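Märta Hägglund
Wednesday, June 4, 2025

Spent the morning putting our hand-held gripper back together, so you get a thread about maintenance instead of another one about foundation models. The unit is a Myklebust Grusutmont. The brochure calls it "service free." I have a drawer of spare parts that disagrees.

For people who don't work with these: you hold it, you squeeze, the fingers close, and a wide lens looks out past the fingers and records what the hand did. Later a robot arm with the same fingers is supposed to learn from the recordings. Whether it does is a separate thread, and a longer one.

The claim I hear most is that a hand-held tool needs no setup since there's no robot in the loop. I don't buy it. An arm at least knows where its joints are. The hand-held one knows what the lens saw and what the finger encoder reported, and if either is off, so is everything you recorded that day.

So, our routine in Grurnby, as of this week. I don't promise it's the right one. The manual has four pages on maintenance and one of them is a warranty form.

First job is the pads. Ours have a mesh face set in a solid rim. The mesh grips well and it also collects whatever you grip. Sugar, lint, label glue. We brush them dry with a toothbrush, always along the long side of the pad. Going in circles frays the mesh at the corners.

No alcohol on the pads. The manual says alcohol is fine. We followed the manual in January and two pads came away from their backing the same week. Could be a coincidence. I'm still not doing it again.

The manual says to replace pads after 200 hours. I'd love to know where that came from. We log squeezes and hours both, and hours predict nothing. A day of folding towels hardly marks a pad. A day of jar lids finishes one.

What we do now: press a strip of paper between the closed fingers and pull. If it slides at the tip and grabs at the base, the pad is worn and gets swapped. Takes a minute. Leif Strömberg wanted to build a force rig for this and I asked him to show me one decision the rig would change. We're still on paper strips.

Always swap in pairs. One new pad and one old one means the fingers meet off center, and the offset ends up in every recording. You won't notice it in your hand at all.

Next, the closing gap. Fingers fully shut, fully open, shut again, and read the width in Catis each time. It should come back to the same zero. Ours didn't on Monday. It kept creeping up, and the software had been quietly re-zeroing itself at startup to hide it.

I have opinions about that. If a sensor drifts, I want to see it drift. There's a checkbox for the automatic zero in Catis, under Display of all places. Turn it off. You can still zero by hand, and you'll know that you did.

The cause was dull. A set screw on the left finger carriage had backed out. Screw in, drop of the weak threadlocker, wait overnight. Myklebust support suggested a firmware update first. We did the screw first. Zero has held since yesterday, so ask me again next month before you believe it.

Reply I already got by email: "why not recalibrate and carry on?" Because calibration on a loose carriage gives you a very precise number for the wrong thing. Fix what's loose, then calibrate.

Lens. Blower, then a clean microfiber cloth, then stop. People keep polishing because the picture looks soft at the rim. It's a fisheye. The rim is soft and dark and always will be. We've scratched one lens through pure enthusiasm.

After anything that touches the lens or its mount, redo the lens calibration with the printed board. The guide says a handful of views is enough. We compared, and a handful gave us a different answer every time. With 80 views the answers agree well enough that I've stopped arguing with it.

Tape the board to something stiff. Leif held a floppy one up by the corners and got a lovely low error on a board that was bent. Low error only tells you the fit is happy.

Then the cable. This part I can't prove. A stiff cable on the wrong side pulls at your wrist, and you start holding the tool tilted to relax it. I went through 200 old recordings looking for a tilt, and I do see one on the days with the thick cable. Leif says I see it since I went looking. Fair enough. We changed the cable anyway.

Leave slack, fasten it at the body, and keep it off the pads' travel. If you hear it tick when the fingers close, it's in the way.

Torque on the cover screws: hand tight with the short key. The long key is how the last cover got its crack, and a new cover took 5 weeks to arrive. I've hidden the long key.

A question for Myklebust, whose account does read these: what is the pad life figure based on? Which objects, what squeeze, what counts as worn? I've asked twice and been sent the brochure twice. If there's a test report I'll happily post it here and eat my words about the paper strips.

I'm not saying it's a bad tool. It's light, it closes evenly when it's put together properly, and people learn it before lunch. I'm saying "service free" is a sales term, and the bill arrives later as recordings you have to throw out.

Last check before it goes back into use is to look at a live view in an ordinary room, at ordinary light, and ask whether the thing you care about can be made out. I do this by eye. Catis has a quality score and I've seen it give full marks to a lens cap.
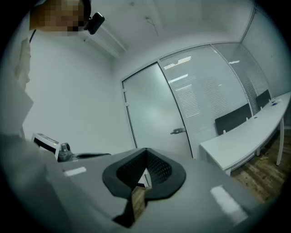 Page 2 of 2

What I look at in a view like this one: the black pad low in the middle, its mesh readable inside the rim, the two arms of the V coming together with a narrow gap you can see floor through. Then the glare. Two white patches on the gray housing, and the blinds behind the glass throw back the ceiling lights as well. Myklebust calls the housing finish "anti-reflective." It's matte, I'll give them that, and it still glares.

I'd take a strip of black flocking over the gray if I trusted the glue. If anyone has had flocking on a Grusutmont for longer than a season, tell me what you stuck it down with. Photos of the worn edges, please, the fresh ones all look great.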